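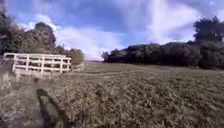
Posts / Yard & Outdoors

ok so we finally have the back field. Signed in February, been staring at it ever since. Going to dump my plans in a thread so I stop texting Bujar at 8 in the morning

1/ The white fence stays. Four rails, solid posts, needs a scrape and a coat of paint and thats it. Bujar Spahić wants wire instead. No.

2/ Weeds along the bottom of it are another story. String trimmer first, then by hand close to the boards. Did a test patch at my mom's with the Plutero trimmer - ate line like crazy but it cut

3/ Trees both sides, open gap toward the horizon. Not planting a single thing in that gap. That view is why we bought the place

4/ Shrubs next. It's a whole bank of them, tall at one end and then they just sort of peter out into twigs. I want the twiggy end thinned, rest left alone till fall

5/ The pinkish purple one is my favorite and I have no clue what it is. Smoke bush?? Plum? Yuzhen Yao says don't prune anything you can't name. fair 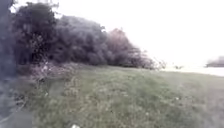

6/ and she's coming by with her loppers anyway so we'll get a name for it then. Also the pale stuff flowering low down by the grass, could be weeds, could be somthing nice. Leaving it for now

7/ Quote for clearing the whole bank was 600. For that I can buy my own loppers and a lot of pizza

8/ Grass! Lots of clover looking stuff mixed in. I'm keeping it, bees like it, I like it. Mower goes on the high setting and we see what happens

9/ Paved strip needs edging, the grass is creeping over it. Half moon edger, long straight cuts, maybe 1 evening if my back holds up
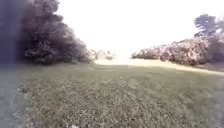
10/ Shopping list
- edger (Hera one if its still on sale)
- white exterior paint, the Beneš stuff
- trimmer line, more than I think
- 60 ft hose - the old one doesn't reach
- gloves for Bujar bc he loses his

11/ gotta run, store closes at 8. If you know your purple shrubs pls reply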